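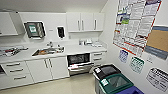 What should you organize first in a small clinic utility room?

Start with the drawers nearest the sink. They get opened all day long, so any change you make there is one you'll feel by lunchtime, and you can finish the whole bank in an afternoon.

OK, so if you've been reading for a while you know I have been talking about the utility room at our foot clinic since, oh, forever. I promised a post in June. Then summer happened, and then Sreekumar went on leave and I was doing his ordering on top of mine, and the post sat in my drafts with a title and one sentence. But I've got a free evening and a big mug of tea and I am so ready to talk about drawers!

A bit of background for the new people. We're a tiny practice on Tunstall, upstairs from a dry cleaner. Two podiatrists (Gearóid Ó Néill and Joanne Cheetham), Sreekumar and me on the support side, and Terence on the front desk. The utility room is the one room every single one of us uses. It's a galley, basically. Counter with the sink in the middle, cabinets over, cabinets under, a stack of drawers to the left of the sink, and one wall that is all paper. Two people can pass each other in there if they like each other.

When I started, things lived wherever they'd landed. Gauze was in an upper cabinet behind printer toner. Printer toner! In the utility room! The spare gloves were in the bottom drawer in size large only, and I take a small, so I spent my first month flapping around like a penguin.

THE DRAWERS

This is the part I'm proudest of. The top drawer is for things you grab with one hand while the other hand is busy. Small gauze, tape, cotton tips, the good scissors in their pouch. Nothing gets stacked in there, one layer only. If I can't see the bottom of a section, it's too full.

The middle drawer is dressings, stood on edge like records in a crate. I cannot tell you how much I love this. Boxes lying flat means you only ever see the top box, and you order more of whatever was underneath. Standing up, you read the ends. We cut our dressing order by a fair bit the first quarter just from finding what we already had.

The bottom drawer is bulk refills and the awkward stuff. Padding felt on a roll, the big rolls of tape, the bags that come in a box too tall for anywhere else. I let it be a little messy down there. You have to let one drawer be a little messy or you'll go nuts.

For dividers I used the Nusitier adjustable ones, the spring-loaded kind that push against the drawer sides. I bought the clear set first and then went back for the white, and I like the white better. They slide a bit if you slam the drawer (Gearóid, I'm looking at you), so I put a dot of museum putty at each end. It wipes off, and so do the dividers, which matters a lot more in our line of work than it does in a kitchen.

THE UPPER CABINETS

Three doors, three jobs. Left is patient supplies, middle is cleaning supplies for the room and the treatment chairs, right is paper goods and light stuff. That's the whole system. Joanne wanted to go alphabetical at one point and I said we could try it for a week, and by Wednesday she'd changed her mind without me saying a word!

Inside each one, the shelf you can reach flat-footed gets the everyday things and the top shelf gets backups. I'm five foot one, so my flat-footed shelf is everybody's flat-footed shelf. I did the whole layout standing in my work shoes, and I'd really recommend that whoever is shortest on your team does the same.

One thing I'd do over: I put labels on the outside of the doors first. They looked fantastic for maybe two weeks and then the corners started lifting every time the doors got wiped down. Now the labels are inside, on the shelf edge, and the doors stay plain. They clean up so much nicer. I'd bought a roll of 300 labels for the original plan, so we are set for labels until I retire.

UNDER THE SINK

Oh boy. Under the sink is a double cabinet and it was a black hole. You'd kneel down, open both doors, and there'd be the pipe, and behind the pipe a bottle from some era before mine.

What worked was pulling everything out onto a sheet on the hallway floor and only putting back what we could name a use for. Then two pull-out bins, one on each side of the pipe. The bins came from Tonodberg and they were the splurge of the project, $199 for the pair with the runners. I went back and forth on that for ages. But you can slide the whole bin out, lift it off, and wipe the cabinet floor properly, and I do that every other Friday now. It takes me the length of two songs. Before, it would have been half a morning, so you can guess how often it happened.

Check that your runners clear the hinges before you screw anything down. I measured the opening with the doors wide open and forgot that the hinge sticks in a little. Terence came up with the fix, a thin strip of board on each side to bring the runners inward, and he had it cut and sealed by the next day.

THE COUNTER

My rule for the counter used to be "nothing on it," and that lasted exactly as long as you'd think. People need a place to put things down! So now I think about it by ends. The left end is where a tray goes. The corner on the right, under the cabinets, is for containers and boxes, pushed back to the wall. Both sides of the sink stay open for working, and if something gets left there, whoever notices it moves it to an end. It gives everyone one easy decision to make.

I was worried the right corner would creep outward and it does, a tiny bit. Once a week I shove the whole row back and pull out whatever's empty. You would be amazed how many empty boxes get carefully put back in a line.

Soap and paper towels are on the wall, and if you are setting up a room from scratch, please, please get them off the counter. You get that whole strip back, and you never have to lift a bottle to wipe under it. I keep a spare pack of towels in the right-hand upper so that whoever finds the dispenser empty can fill it on the spot. The packs we get have 500 sheets in them and you'd think that would last.

THE PAPER WALL

I saved it for near the end since it's the part I have the most mixed feelings about. We have a lot of paper up. Some of it has to be up, some of it is useful, and some of it is there out of habit. I love a wall you can read while you're washing your hands, I really do. But when everything's on the wall, your eyes slide right over it.

So what I've started doing is writing a small date in the bottom right corner of anything new that goes up, in pencil. At the start of each month I take ten minutes with a coffee and look for the oldest dates. If a sheet has been replaced by a newer version, the old one goes. If I don't know what it's for, I take it around and ask. Last time that turned up a phone list with Dr. Dornier still on it, who left the practice before I was hired, and Joanne got a bit misty about it and took it home.

I'm not done with the wall. I'd like to group it so the cleaning schedules are together and the how-to sheets are together, and maybe get the thinner ones into a flip holder. If you have a flip holder you like, tell me which one in the comments! I've looked at so many that they've all blurred together.

A FEW LEFTOVER BITS

Get the people who use the room to put things away for a day while you only watch. I learned more from watching Gearóid put away one delivery than I did from a whole evening with graph paper. He reached for the left cabinet every time, so patient supplies went left.

Keep the step stool in the hall. Ours lived in the utility room and all it did was trip people.

Bar handles on everything is wonderful with wet or gloved hands, you can hook a finger in and go. They do catch on scrub pockets, though. I have torn two. I'm a decent mender by now.

And if your drawers stick, take them right out before you blame the runners. Our middle one had a flattened tape box jammed in behind it. Five minutes, done, and it's glided like a dream ever since.

Next time I want to do the treatment room carts, and I've already talked Sreekumar into letting me empty his. He says he wants it back by Thursday.

Lacey Stockdale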